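Perception and Planning for Manipulation
Handout 2: Recovering the camera path from hand-held demonstrations
Instructor: Sumeya Abera
Posted 2023-01-09

Read this before the lab. You should already have the Modley tools installed from Handout 1 and the Riviere recordings copied to your own folder.

1. What we are trying to compute

A demonstration is a video plus a stream of inertial readings. The policy we train later in the term does not want video alone. It wants, for every image, the pose of the gripper and the opening width of the fingers. The width comes from tracking the fingers in the image. The pose comes from visual-inertial SLAM, and that is the part that fails most often, so this handout is mostly about it.

We write the pose of the camera at time t as T_wc(t), world from camera. The pose of the gripper tip is T_wc(t) times T_cg, where T_cg is fixed by the mount. Please keep this order in your code. Half of the bugs we saw in May were an inverse in the wrong place.

2. Features and where they come from

The tracker picks corners in each image and matches them to corners it has seen before. A corner is useful if it looks the same from a slightly different position and if it belongs to something that does not move in the world. Three kinds of corner cause trouble.

Corners on the fingers. They move with the camera, so they tell the solver that the camera is standing still. The mask file removes them. If you change the finger opening range, you need a new mask.

Corners on glare. A reflection on a table slides across the surface as the camera moves. Its edges can match well for several images and pull the estimate in the wrong direction.

Corners on repeated patterns. Wire mesh, tile and keyboards give many strong corners that all look alike. The matcher will happily shift by one cell.

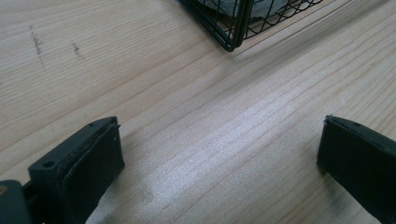
Fine wood grain sits somewhere between these cases. It has plenty of gradient, but most of it runs in one direction, so a patch is well located across the grain and poorly located along it. Check the smaller eigenvalue of the patch matrix, not the trace. In our code this is the min_eig setting, and the default is too low for table work.

3. Mapping first, then localizing

The pipeline runs in two passes. The mapping pass uses one slow recording of the whole workspace. The second pass localizes each demonstration against that map. The Susa sequence in your folder has 3,477 images and is the one to use for mapping. Demonstrations that start close to a bare surface often fail to localize for the first second or two. Run them backward from a good image and the early part usually fills in.

Settings for the lab:
max features per image: 285
minimum matches to accept a pose: 30
map file: susa_map
mask file: fingers_open

4. Checking the result

Do not trust a run just because it finished. Plot the three position curves and look for steps. A hand does not jump 5 cm between two images. Then plot the number of matched points on the same time axis. When a step lines up with a drop in matches, throw out that stretch. When there is a step with plenty of matches, suspect the repeated pattern case or the mask.

The inertial readings carry the estimate through short gaps only. Position error from accelerometer bias grows with the square of time — a gap twice as long is four times as bad, before you add the orientation error.

5. For the lab

Work in pairs. Run the mapping pass once, save the map, and localize all the demonstrations in the Bastthorpe folder. Turn in:

a table of demonstrations with the fraction of images that have an accepted pose
position plots for your best and worst demonstration
one paragraph on why the worst one failed, with the image numbers you looked at

Repeat the worst one with the finger mask turned off and include that plot as well. The lab is worth 30 points. Late work goes by the rules on the course page.

Next handout: time alignment and finger width.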